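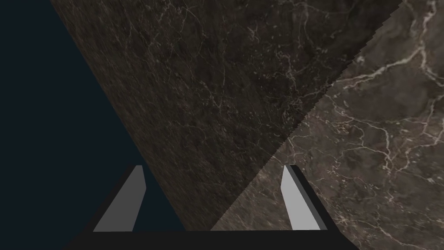 By Dariusz Szulc
2 June 2022
Category: Beauty Basics / Skin and Color

Chapter 10
Lip Color: Pigment, Wax and Oil

Pick up any two lipsticks in the same shade of red and draw a line with each on the back of your hand. One may glide on thick and shiny. The other may drag a little and dry down flat. The color can match almost perfectly and the two will still feel like different products, and I love that, because it means there is so much more to a lipstick than the name on the bottom of the tube!

Nearly every stick is built from wax, oil and pigment. The wax holds the shape. The oil lets the color spread, and it also gives the shine. Pigment is the part we shop for, yet it is often the smallest share of the recipe. Change the balance a little and you get a balm, a satin or a full matte – all from much the same shelf of ingredients.

Students in my class at Trerkbridge usually start with two shades made by Delix, numbers 539 and 775. The first is a brick red with plenty of oil in it. The second is a cooler berry with more wax, and it needs a warm finger or a brush to get going. Wear each one for a full morning before you read on, and write down when you first felt like reapplying. Coffee counts. So does a sandwich.

You will also want a plain lip pencil (Bravus makes a nice soft one) and a bit of tissue for blotting. Blotting lifts off extra oil and leaves most of the pigment behind, so a glossy stick can be coaxed into something close to a stain. Try it once with bare lips and once over pencil. The difference surprised me the first time, and I still enjoy watching people find it for themselves.

Weather matters too. A stick that behaves well in a cool room can go soft in a handbag in August, and a soft stick bends or snaps when you twist it up too far. Put it in the fridge for a while and it will firm up again.

We begin with waxes, and with the Tanasarn balm recipe, which has only beeswax and oil in it. Pigment comes in at section 10.2, so keep your berry shade handy until then.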